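Hi Siobhán,

You asked for something you could read over coffee instead of another spreadsheet, so this is my attempt at the July update on the heating oil price tracker. Cathal has the formal numbers if you want them in table form (he enjoys tables more than I do!).

**Where the money went this quarter**

Mostly on data. We now have daily retail prices coming in from 112 fuel dealers, and the archive has grown to 1,656 usable price records. Getting dealers to sign up was slower than I'd hoped. A lot of them still quote by phone, and a few were nervous that we'd publish their names next to their margins. Once Zyanya rewrote the agreement in plain English and cut it down to a page, people started signing and sending it back, and I wish we'd done that in the spring.

We also renewed the wholesale feed from Kerkard. It went up in price, as I warned you it might, and I moved money over from the travel line to cover it. You signed off on that by email, but I'm noting it again so it's all in one place.

**What we're seeing**

The big question in the proposal was how fast a drop in crude shows up on a household's delivery bill. Short version: slowly! When crude goes up, the dealers in our sample pass it on in a matter of days. When it comes down, it can take up to 20 days before the average posted price catches up. That gap is wider in the rural counties, where there might be one truck serving a whole valley, and a lot narrower around Corrigan, where the dealers watch each other like hawks.

I don't want to oversell this yet. We've only been through one decent price slide since we started collecting, and it happened in the off-season when hardly anyone was filling a tank. Kieran thinks the winter pattern could look quite different, and I suspect he's right.

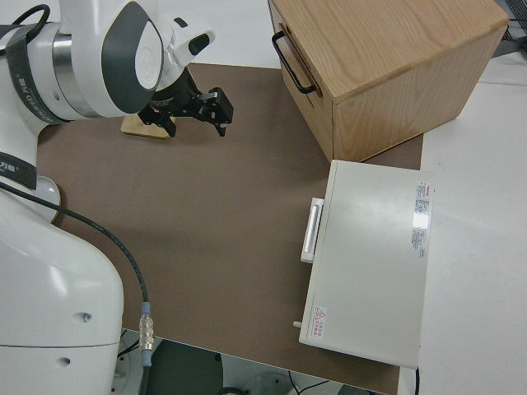 The other thing muddying the water is delivery fees. Some dealers hold the per-gallon price steady and bump the fee, so a tracker that only looks at the headline price misses the increase completely. We caught it in 13 cases by comparing posted prices with the receipts households sent us. I'd like to build fees into the main index from now on, and Cathal has a draft of how that would work.

**What slipped**

The public website. It was supposed to be up by now and it isn't. Skikix delivered the charts, and they look great, but the page that lets people look up their own county keeps mixing up the two Flundbridge delivery zones. I'd rather be late than tell somebody in the wrong zone that they're being overcharged. Eimear is going through the boundary file line by line this month.

**Next**

Fees into the index, county lookup fixed, and a short brief for the state energy office before the fall buying season gets going. I also want to ask dealers about pre-buy contracts, which a good chunk of our households use and which we know very little about.

One request: could we push the interim review back a couple of weeks? I'd love to show you the working site and not a bunch of screenshots. No extra money needed, just the time.

Call me any afternoon after two if you want to talk it through.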